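PC teardown challenge - cable + RAM removal, who's got it working?
Student Robotics Boards > Competition Builds > Disassembly Class
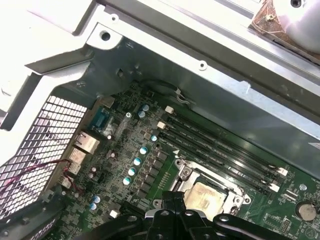
wrist cam, fingers parked over the CPU socket

macarena_a wrote:
ok so we're the Farquharson team, second year in the disassembly class. Board is in the chassis, cooler off, four memory slots, and the task list for our heat is: open the white clips, pull the CPU, pull the coin cell. Any order. Points per part in the right bin, minus for damage.

Problem is the clips. Arm comes down fine, but the fingers are fat compared to the clip and we keep bumping the next one over. Tried coming in from the port side, tried from the battery side. Battery side is better but not good. Anybody have a finger design they'll share? Regional is in July and I am starting to sweat

Also our detector thinks the light blue capacitor tops are screws. All of them. Every time.

dsimko wrote:
screws thing is your training set. What did you label on? if it was all one board you're going to get that. we had 2000 crops and still got garbage until we added boards with different caps

fingers: print thinner tips. done

macarena_a wrote:
700 crops, two boards. yeah I know.

Thinner tips we did. They flex. Goes to push the clip and the tip bends off sideways

RozaO wrote:
What material? We had the same with plain PLA, tip looked like a noodle. Went to a steel insert, a bit of feeler gauge glued in a slot. One finger only, the other stays fat for gripping. Works for clips, works for the socket lever too. Check your rules first tho, our region had a line about metal near the board

dsimko wrote:
metal insert over a board with a coin cell still in it. great plan

RozaO wrote:
It's a scrap board with no power supply hooked up Dušan. Pull the battery first if it bothers you. It's any order, she said so

dsimko wrote:
I'm saying judges will ding it. they dinged us for a metal screwdriver bit last year and that was on the chassis not even the board

lenka_h wrote:
Judged last year, different region. Metal tips were fine if battery was out first. Ask in writing before the event, don't argue it at the table.

Macarena your view looks ok to me for the socket, but the gripper eats the whole bottom middle of it. Are you servoing on that all the way down? When you close in on the CPU what do you have left to look at?

macarena_a wrote:
not all the way. We find the socket frame from high up, save the pose, last bit is blind. Closed loop all the way down was worse, the fingers cover the thing we're tracking. Blind is ok on the CPU. On the clips it's not, a small error and you're on the neighbor

shagufta wrote:
can you tilt the cam? ours was the same, Sekodex wrist mount, straight down the fingers. We printed a wedge and tipped it outward and got a lot more of the tips in view. Had to redo hand-eye calibration ofc. took a whole Wednesday practice and then somebody bumped it

macarena_a wrote:
we're on the Meronell mount, no tilt. Could shim it. Hm

lenka_h wrote:
Shim it. And mark the position with a paint pen so you can see if it moved.

dsimko wrote:
or dont use the camera for the clips at all. slots are parallel, spacing is fixed. find two corners of the board, build the rest from the drawing. we do that. 157 clip attempts logged, 137 good

RozaO wrote:
On one board in one fixture lol

dsimko wrote:
its the competition fixture

RozaO wrote:
They swap the boards between heats. They swapped ours. If the slots are at a different spacing you're poking the capacitors. I watched a team do it, knocked one clean off, minus points and then the arm faulted

dsimko wrote:
then you have a table of boards and pick one. classifier for the board, fixed numbers after that. not hard

lenka_h wrote:
Both of you are kind of right. Fixed offsets inside the slot bank, but locate the bank itself with the camera every time. Slots are long straight dark things, easy to find. Don't locate from the board corners when the chassis wall is right up against them, you get shadow there.

macarena_a wrote:
ok that I like. Slot bank as the reference, offsets from there. And that gives me the clip ends without needing to see them on the way down

Anything on the thermal paste? There's old brown stuff all over the top of our CPU. Rules say we can't clean the parts before the heat. Thinking suction for the lift but I don't trust it on that

shagufta wrote:
don't. we tried a Cultetti suction cup on a pasted CPU, dropped it twice, got paste in the line. Grip the edges of the package. Lever up, frame open, then straight up. slow

RozaO wrote:
+1 edges. And wipe your tips between parts or you'll get it on the battery, then the battery slips. ask me how I know

dsimko wrote:
suction works if the cup is soft enough. we use it

shagufta wrote:
on paste?

dsimko wrote:
on a clean one. ok fine, edges

lenka_h wrote:
Watch the thin red and black wires by the port grille too. If your retract path goes out that side you'll hook them. Go straight up past the chassis wall before you travel anywhere.

macarena_a wrote:
oh we've hooked them. twice. Retract goes up first now

Plan for this week: shim the camera, one stiff finger, slot bank reference, more crops w/ different boards. Emailing the organisers tonight about the metal tip. Will post numbers when I have some

RozaO wrote:
post the finger STL too if it works. mine's ugly but I'll put it up tonight, need to find the right version first

dsimko wrote:
label the caps as their own class btw. dont just leave them as background. fixed most of it for us

macarena_a wrote:
oh. yeah ok doing that first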